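Reading time: 1 minute

Science fiction serial Gilladier will return in September with four new episodes, the producer Annatjie Nel has confirmed. The story continues in the year 2532, on the moon Sanaris. Lwazi Mathebula plays the ship's doctor again. 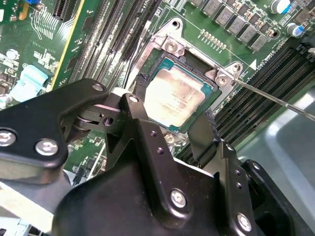
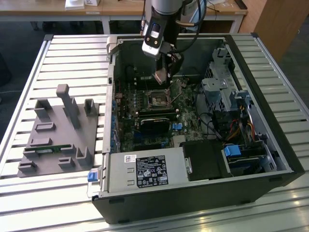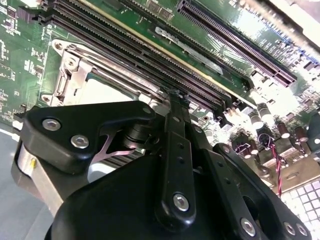
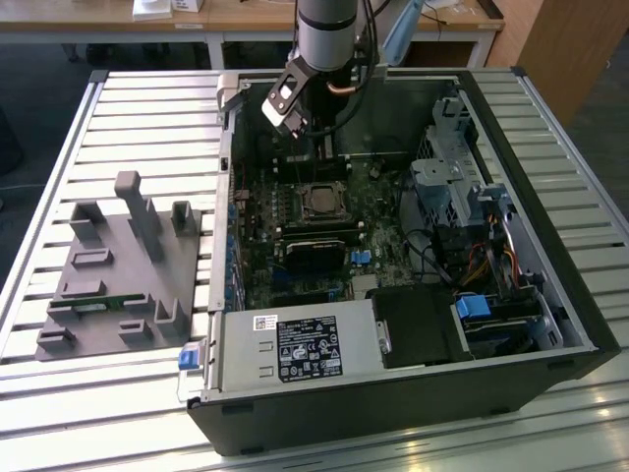
Each episode will last 68 minutes, which is longer than before.

Comments
Ramesh: Please, less time travel.
Naomi N.: Is the old captain also coming back?

Recent items
Flandik: all episodes ranked
Ngubane ends after 301 episodes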